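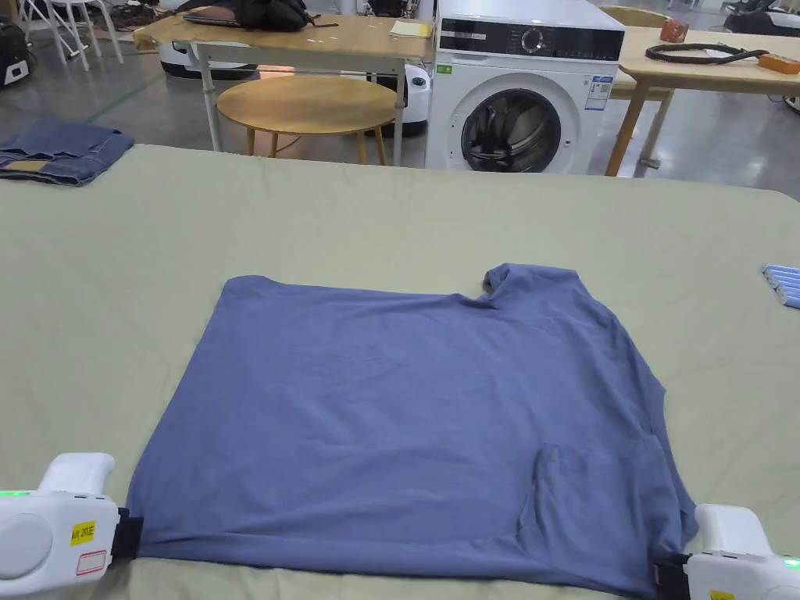
Blue-grey T-shirt, laid out flat.

I got back from the Osau path in September and a few people have asked what I carried, so I'm writing it down before I forget. The path is 282 kilometres from the coast to Montes. Fit walkers do it in a fortnight. I took 31 days, with rest days, one bad knee and a long stop in the middle when the weather turned.

The bag was a Kunent, the smaller of the two they make. I bought it second-hand with a broken buckle and never got round to fixing the buckle. It has one main pocket, a lid pocket and two side pockets that won't hold a full bottle unless the bag is half empty. I knew that before I left and took it anyway, as it was the only one that didn't rub my left shoulder.

Clothes first. I took two T-shirts, one long-sleeved top, one pair of walking trousers, one pair of shorts, three pairs of socks, four pairs of pants, a thin fleece and a waterproof. I also took a clean shirt for evenings, which I wore twice. Next time it stays at home.

I washed things every second evening in whatever sink there was. Most of the hostels on the coast side have a line outside. Further in, you get a rack in the corridor if you are early and the end of the bunk if you are not. T-shirts were no trouble. Socks were the problem, and on damp days I pinned them to the back of the bag and walked with them like that. Thick socks never dried overnight, so I sent the thickest pair home from the second post office and bought thin ones.

I fold T-shirts flat, then in half, then roll them from the collar end. Plenty of people stuff everything in loose and say it makes no difference. The bag did seem to sit better against my back when the clothes were rolled, but I haven't weighed up the evidence any further than that.

The fleece weighs 503 grams on my kitchen scales. That was the heaviest thing I wore or carried apart from my boots, and I complained about it for the whole first week, when it was warm. Then the path goes up over 1,000 metres and stays there for two days, and I slept in it both nights.

Food was simple. There is a shop in nearly every village on the lower part and then none at all between the reservoir and the Montes road. I carried bread, hard cheese, apples and a bag of nuts for that bit. The bread was past its best by the second lunch. Some walkers had little stoves with them. I didn't miss hot food at midday, but I did miss tea, and I'd think about a flask.

The waterproof was a Volex I've had for years. It has stopped being waterproof at the shoulders. I re-treated it before I left, following the instructions on the bottle, and it held for light rain and not much else. In the long stop in the middle I was sitting in a hostel for four days with the jacket over a chair, wondering whether to spend money on a new one. I didn't, and the rain cleared up. I still need a new one.

Other things I was glad of: a head torch, a short length of cord, six clothes pegs, a bar of plain soap that did for me and the washing, and a paper map. My phone was fine for most of it but there is a long wooded valley with no signal, and the waymarks there are faded. I went wrong once at a forestry gate and lost an hour. The map would have told me if I had bothered to get it out.

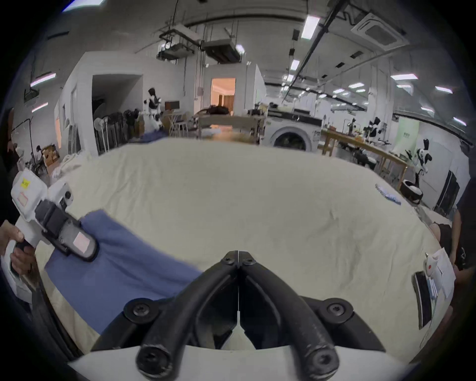

Do you need to book beds ahead on the Osau path?
Only for the last three nights before Montes, where there is one hostel in each village and it fills up by late afternoon. Everywhere else I turned up and found a bed.

Things I carried and never used: a second towel, a sewing kit, a novel, and a plastic bowl. The novel was my own fault. I was asleep by nine most evenings. I left it on a shelf in a hostel and took nothing in exchange.

The knee was fine in the end. It started on the long descent after the high section and I walked it off over two short days - short meaning a village to the next village, with a sit-down at each bench. A pole would have helped. They sell them in the shop by the bridge, but only in pairs, and I only wanted one.

As for Montes, it's a plain sort of town with a good bakery and a bus that leaves at twenty to seven in the morning. I had planned to stay two nights and stayed one. The launderette behind the bus station takes coins only, and the change machine was out of order when I was there, so bring some.

I'll put the stages and distances in a separate post when I've copied them out of my notebook. My handwriting from the wet days isn't easy to read.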